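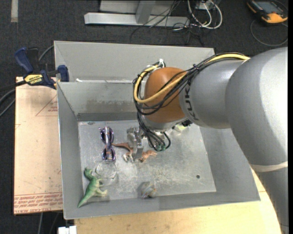
Ticket 836, opened 6 February 2019. Category: label printing. Status: open, again. The Konetti label software still drops the last line of any label longer than three lines, and the update that was meant to fix it has changed the colour of the toolbar and not much else. I don't accept the first reply, which put it down to our wording being too long. The label I tested with reads a long cable description and then the circuit reference on its own line. The circuit reference is the line that goes missing. It is also the only line anyone needs.

Steps to reproduce
Open a blank label, 32 mm tape.
Type four lines, any text.
Preview. All four lines show.
Print. Three lines come out, with a gap where the fourth should be.

Tried so far
Reinstalled the driver. No change.
Swapped the tape cartridge for a new Fillico one. No change, and I didn't expect any, but support asked.
Dropped the font two sizes. Three lines, smaller.
Printed the same file from the old laptop in the Chambi office. All four lines printed. Same printer, same cable, same tape.

Reply from Vilus support
Thanks for the detail. This may be a margin setting. Please go to Page, then Advanced, and untick "Fit to tape". If that doesn't help, clear the template cache and restart.

My update
Unticked it. The fourth line now prints, on a second label, by itself. I suppose that's progress. Cleared the cache, which also cleared every template we saved in December, and there was no warning about that. Please put one in the instructions before somebody else follows them.

The old laptop is on version 2 and this machine is on version 3. I raised that in my first message and haven't had an answer. If the margin setting were the cause I'd expect it to fail on both, as the box is ticked on both.

Reply from Vilus support
We have passed this to the Konetti team. Can you confirm your regional settings?

My update
Metric, Australian English. I doubt it's that, but I switched to the default to be thorough and lost the fourth line again, plus half the third. Switched back. Each test takes around ten minutes with the restart.

Workaround for now: print from the old laptop. Please don't close this one as resolved.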